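Re: [tudcombe-kitchen] utensil holder for the shared kitchen, keep or send back?

Sorry, typing this between two other things so it's a bit all over the place. To answer the message from this morning:

> Has anyone put the new holder out yet? Is it big enough for
> everything in the old drawer? And can the Kasow one go in the
> jumble box now, or are we hanging on to it? Would like it
> settled before the Gekerum order goes in.

Yes, it's out. On the worktop, against the wall, near the sockets. Stood the silicone bits in it first as those are what people always hunt for. 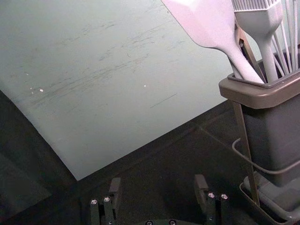 Holder in its wire stand, with the spatula, brush and whisk in.

Size — fine I think, but not for everything. The old drawer had 3 potato mashers in it and I am not finding a home for all of those. Keep the best one, jumble for the rest. Same goes for the ladles with the wobbly handles.

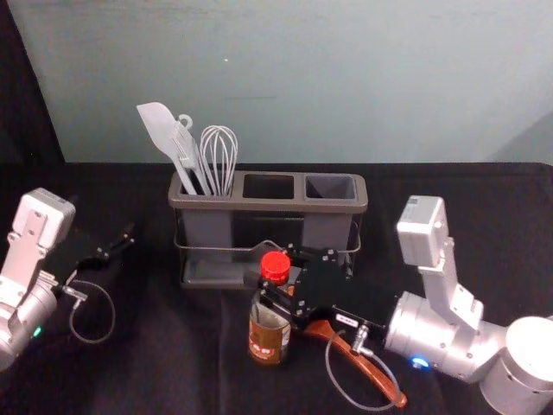
Wooden spoons are the other question. I'd like them kept apart from the silicone, they come out of the sink soaking and people just drop them in anyhow. Could we agree a side for them? I don't mind which. Knives stay in the block, please, definately not in here.

Cleaning. The old Kasow pot was a pig to wash, you couldn't get a hand to the bottom and it grew things. I want this one emptied and rinsed every 2 weeks and I'll put it on the rota. The containers hang down from the top rim inside the wire frame, and the middle opening has nothing under it at all, just a gap, so don't go posting teaspoons down it.
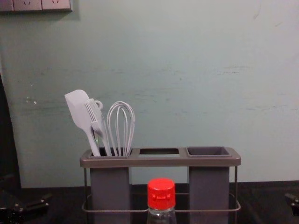 As for the Gekerum order, hold it till tonight if you can. We need washing up liquid, 200 bin liners and a new basting brush if the Vrettos catalogue is still doing them cheaper. Scrap that last one, we've got a brush, it's stood next to the big pale spatula. So liquid and liners only. Oh and descaler, the kettle's dreadful.

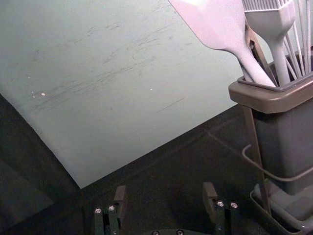

Jumble box is under the stairs. Kasow pot can go in, I've no objection, but someone scrub it frist. If nobody shouts by 3 I'll take it we're keeping the new one and bin the packaging.

Got to run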